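Visita à Mernden, em Hurkulside: a célula que arruma o tabuleiro

Fui à Mernden numa manhã de janeiro, no dia de portas abertas, e confesso que ia de pé atrás. O folheto prometia «manipulação fina autónoma». Já li essa expressão em tantos folhetos que deixei de lhe dar valor, e a primeira meia hora, passada numa sala com café morno e diapositivos, não ajudou.

A célula chama-se Negash e fica ao fundo do corredor do rés do chão. São dois braços presos a uma calha de alumínio, virados para uma mesa castanha com painéis claros à volta. Disseram-nos que a tarefa do dia era com peças de xadrez. Ninguém ali joga xadrez com a máquina, entenda-se: o que interessa é pegar em peças pequenas, de alturas diferentes, e pousá-las onde devem ficar.

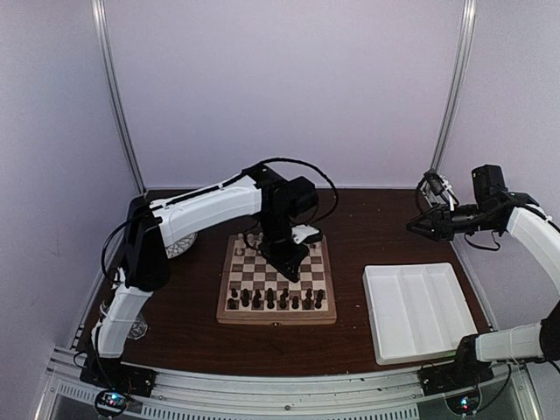
A célula Negash, com a pinça do braço esquerdo sobre o tabuleiro.

Perguntei quanto tempo se perde a preparar aquilo. A resposta oficial foi 30 minutos por manhã. A resposta do técnico, dada mais tarde e em voz mais baixa, foi que depende muito de quem mexeu na célula na véspera. Antes de começar, verifica-se o aperto das bases na calha, passa-se a mão pelos cabos a todo o comprimento e leva-se cada braço, devagar, até à posição de repouso. Depois limpam-se as pontas das pinças com um pano seco. Nada disto vinha nos diapositivos.

Os cabos são, a meu ver, o ponto fraco. Correm por fora dos elos, fazem laçadas largas e dobram cada vez que o braço dobra. O técnico admitiu que já trocou 2 desde o verão, ambos por desgaste junto ao punho. Quando perguntei por que razão não vão por dentro, ouvi que assim se trocam mais depressa. Aceito o argumento, mas uma peça fácil de trocar continua a ser uma peça que se estraga.
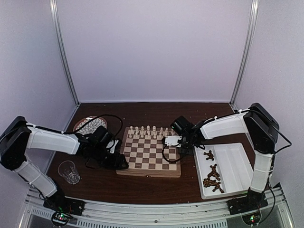
A calibração é outra conversa. Segundo a Mernden, refaz-se por volta de cada 90 horas de trabalho, com um programa da Tradis que leva o braço a uma série de pontos conhecidos e compara. Pedi para ver o registo das últimas calibrações. Mostraram-me uma folha de cálculo com 19 linhas, várias sem observações, e uma com a nota «repetir», sem indicação de que alguém tenha repetido. Pode ser só desleixo de escrita – acontece em todas as oficinas que conheço – mas quem vende fiabilidade devia preencher as colunas.

Também não consegui saber a taxa de falhas. Há uma percentagem bonita no painel da entrada, medida não se sabe em que condições, e quando insisti remeteram-me para um relatório que ainda não está publicado. Fico à espera. Gostava sobretudo de saber se contam como falha as peças que tombam depois de pousadas ou só as que nem chegam a sair do sítio.

A favor da casa, digo que a manutenção me pareceu mais séria do que a propaganda. Há uma gaveta com dedos de pinça sobresselentes, etiquetados, e uma regra que proíbe mexer na mesa com os motores ligados.

Para quem quiser ir: Hurkulside tem comboio, mas da estação à Mernden é uma boa caminhada a subir, e a placa da entrada está virada para o lado errado da rua. Levem perguntas sobre manutenção e procurem o pessoal técnico logo depois da apresentação, antes que o grupo siga para a loja.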